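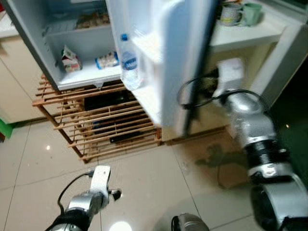 *Siebe Van Wijk*

The refrigerator task at Jultach has a spoken name, "the door", because the door is where most of the operator's time goes. Mieke Wuyts has been teleoperating the two-armed robot since April and now trains the other operators. She has 379 accepted demonstrations of the task to her name, and keeps the rejected ones in a separate folder that she goes through with each new starter.

"A door is a constraint," she says. "Once the gripper has the edge, the hand has to travel on an arc, and the hinge decides which arc. If I pull in a straight line, the arm fights the hinge. You get a spike in the wrist torque and the recording is worth very little."

Operators at Jultach work with a pair of leader arms, small copies of the robot's own, which they move by hand while the robot follows. The view comes from the head camera. There is no force feedback in the present setup, so contact has to be judged by eye and from a torque readout beside the video. Wuyts wanted the feedback at first. She is less sure now.

"With feedback people lean on things. Without it they watch the gap between the finger and the edge, and they slow down before contact. The slow part is the part the policy has trouble with, so I want plenty of it in the data."

The door itself is another matter. She asks operators to keep it moving at a steady rate once it has started. Pauses in mid-swing were common in the early sets, and the trained policy learned to pause as well, sometimes for good. Of the first 247 recordings, 119 were thrown out, most of them for hesitation of this kind.

"The operator stops to think. The model has no idea that was thinking. It sees a state where the correct action is to do nothing, and then it does nothing."

The remedy was a rehearsal rule. Each operator does the full motion 14 times with the recorder off before the first take, and again after any change to the layout. Wuyts says the rule was unpopular and has stayed.

The arm that is not on the door gets its own instructions. It should be raised and still, clear of the swing, with the gripper ready for whatever comes out of the refrigerator next. Drift in the idle arm is easy to miss on the leader side - a tired elbow is enough - and it adds motion that has nothing to do with the task.

I asked whether guiding the robot directly by hand would be simpler. The group tried it under the project name Vumunau, with the joints slack and a person standing next to the machine.

"It was good for the feel of the hinge," she says. "For two arms it was awkward, and the person's sleeve was in the camera half the time. We still use it to find a grasp. Then we record by remote."

The next set will add a bottle to the sequence: open, take it from the door shelf, close. Wuyts expects closing to be the harder half. The gripper has to let go of the edge and come back to push from the outside, and she has not yet settled on where the push should start.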